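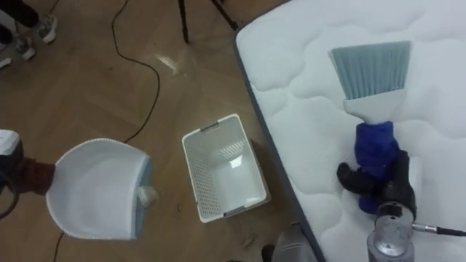
In May I moved our task planner from fixed scripts to a small behaviour tree, and I promised to write down what changed. The robot is the two-armed one we use at Livamik for household cleaning tasks. The planner is called Brollo, and it runs above the arm controller.

The old script was 2000 lines long. Each arm had its own list of steps, and the two lists waited for each other at certain points. When one arm was late, the other stayed in its waiting state until the timeout came. Of 251 logged runs, 58 ended in this way, mostly when the brush should sweep towards the dustpan.

Now there is one tree for both arms. The dustpan arm has a "hold pose" node which stays active during the whole sweep, and the brush arm asks for its state at each tick. If the dustpan moves too far from its pose, the brush lifts and waits.

The part which took me the longest was contact. On a soft surface such as a mattress the force signal rises slowly, so my threshold from the hard floor was of no use. I now look at the slope of the signal over 56 samples. It is a simple method, but I can read the plot and understand why it decided something.

Still open: the tree viewer in Fluvorton does not show which node failed first, only the last one. I have begun a small patch for this and will put it in the Deng branch when the tests pass.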